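The Book of Small Manners

My first week at Trukel they handed me a binder, and I figured it was the coffee menu. It was the rules for the robots. Seventy-four pages! I had applied to write newsletters.

"Somebody has to make it readable," said Traian Sandu, who had written most of it and was visibly proud of the parts nobody could follow. He was a big, soft-spoken man who had spent 20 years inspecting elevators in Toledo before he came over to us, and he wrote like an elevator inspector. Page one said that an end effector shall not dwell in an occupied envelope absent a confirmed intent. I asked him what that meant. He thought for a while and said, "Don't hover over people's stuff."

So I wrote that down, and that became Rule 1.

We went on like that through most of February. He'd read me a paragraph, I'd make a face, and he'd translate. Fingers open before you approach. Clear the table of anything you wouldn't want squeezed. If a person reaches in, stop, and stay stopped until someone tells you to go (he made me underline "someone," because the old wording let the arm decide for itself, and he had opinions about that). I started liking him somewhere in the middle of the chapter on cables, which he hated more than anything on earth.

The fight, when we had one, was over Rule 7. Rule 7 said you had to walk up to the table and look at it with your own eyes before every run. The folks at Jomton, who were paying for the whole thing, wanted it gone. They had cameras, they said. What was a person going to see that the cameras didn't?

I kind of agreed with them, and I said so in the meeting, out loud, with Traian sitting right next to me. He didn't argue. He just capped his pen and went back to his desk, and I felt like I'd kicked a dog.

The next morning he was already at the bench when I got in. "Warkis job," he said, which was what we called the coffee task, after the customer. "Do the check. Write me the rule after."

I pulled up the camera views first, because I was still being stubborn.
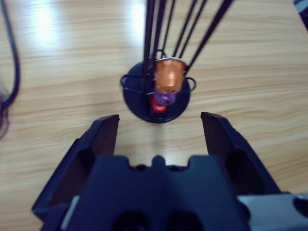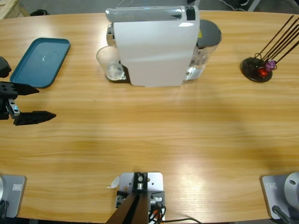
The coffee corner, as far as the screen was concerned.
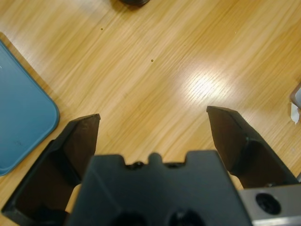

Then I got out of the chair and walked over and stood there, feeling silly. I looked at the table for maybe a minute. I bent down. I followed a cable with my finger. And it came to me that I'd been reading the views all morning the way I read a menu, hunting for what I wanted, and that standing there I had no idea what I was hunting for, so I had to look at everything.

"So why can't the cameras do it?" I asked him. "Why does it have to be a person, every single time?"

"A camera shows you what it's pointed at," Traian said. "The rule is there so that one person has gone and looked at the whole table, and signed for it. If something goes wrong later, I want to talk to whoever signed."

I wrote it almost exactly like that. Jomton sent back 4 comments, all of them about the font.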